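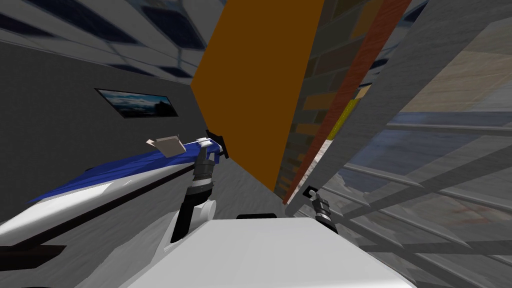
Serrano rent program runs dry, 171 families still waiting

27 January 2018

SERRANO - The city's emergency rent fund is out of money two months ahead of schedule, and 171 households that already filed paperwork won't get an answer before March at the earliest.

City staff confirmed it late in the afternoon, in a two-paragraph notice on the housing office web page. No press conference. No mention of it at the council session the night before, either.

The fund opened last summer with room for short-term grants of up to $2,000 per household, paid straight to the landlord. Meant for people who lost hours, got sick or had a car die on them. It was supposed to last until spring.

Demand went up in the fall, after the Tulitz bottling plant cut its second shift. The housing office logged 1,128 applications in all. Not all of them complete. Some turned down over missing pay stubs, some over leases that had the wrong name on them.

Flor Huaranga, who runs the housing office, said the last checks went out this week and nothing more can be approved until the council moves money over.

"We can't promise what we don't have," Huaranga said by phone. "If you're in line, you stay in line. Do not reapply, it puts you at the back."

She said letters to the families waiting are in the mail. English and Spanish both. Anyone who moved since applying should call in a new address. 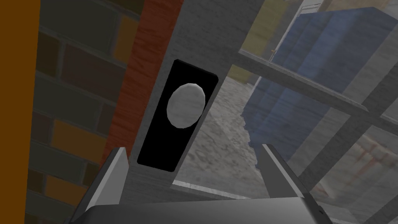 What happens to people in line

Applications already in keep there date stamp. New ones are not being taken, the online form was switched off overnight and the paper forms have been pulled from the front desk and both libraries.

Tenants who got an approval letter but whose landlord hasn't seen a check should call the office. Huaranga said 13 payments were held up by a bank error and will be sent again. Those are covered, the money was set aside already.

Landlords are under no duty to wait. The city is asking them to. The notice calls it "a request for patience," and there's nothing in the local code to back it up. A landlord at the Grellari Apartments on the east side, where a good number of the grants went, said late fees would be waived through the end of next month for tenants who can show a pending application. After that, no promises.

Legal aid will keep its walk-in hours at the county building. Bring the lease, any notices and the last two pay stubs. A notice taped to the door is not an eviction order, only a judge can sign one, and tenants should show up to any hearing even if they owe the full amount.

Money fight ahead

Two council members want to shift cash from the downtown parking account, which ended the year with a surplus. Others say that money is promised to the Rerkix garage repairs and can't be touched until the contractor is paid.
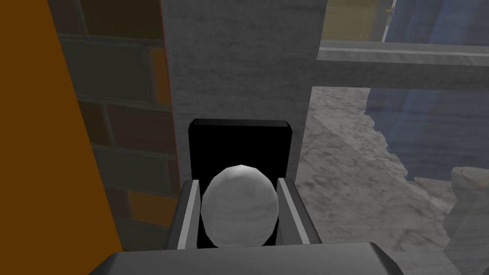

A vote could come at the March meeting. The mayor's office would only say that "all options are being looked at," and did not answer a question about why the shortfall wasn't raised sooner. Budget papers from the fall show staff warned the fund was being spent faster then planned, and asked for a mid-year review. The review was put off twice.

Even with a transfer, checks would take two to three weeks to go out. That puts the first new payments in April for a lot of people who applied before Christmas.

Huaranga said the office is keeping a list of churches and private groups with small amounts to give, mostly for utility bills. It's at the front desk, or staff will read it over the phone.

The council's finance meeting is open to the public. Speakers get three minutes each, sign up at the door.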